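Borders and Appropriations - Handout 5
Who pays for a line on the map?

Read this before the seminar. The Vondstead packet is on reserve at the library, where it has sat undisturbed since February.

Our case is the crossing at Fasari. The province of Vondstead wanted a new inspection station there and asked the legislature for 500 million. The legislature offered 98. Both sides then announced a victory, and the trucks went on waiting.

Keep two terms apart in your notes. Authorization says a thing may be built. Appropriation hands over the money. A governor can stand in front of a crossing that has the first and lacks the second, and several have, usually in a hard hat.
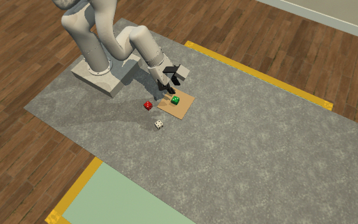
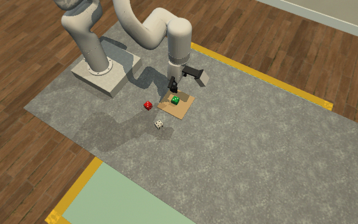
Transfers are where students lose points. When the legislature says no, the executive goes looking for money already approved for something else, in this case road repair in the Jerier district. The statute allows it if the need is "unforeseen," a generous word for a border that has been in the same place for generations. Moving money takes no new money, which is its charm. Think of the three dice in the second picture: slide the green one off its little tan board and put the red one there, and you still own three dice. Jerier still had its potholes, too, and a representative who remembered them at the next vote.

The Karagiannis report counted 3,828 households within a day's walk of the proposed station. It asked them what they wanted, and most said a bus. Neither budget included a bus.

For discussion:
Who gets to decide that a need is unforeseen?
Does a court have any business in a quarrel between two branches over a transfer? Read the dissent before you answer, including the footnotes.
What did Jerier get in return? (Look at the second supplemental budget, under "miscellaneous.")

Response papers are due by 5 p.m. Two pages means two pages - I know what you do with the margins.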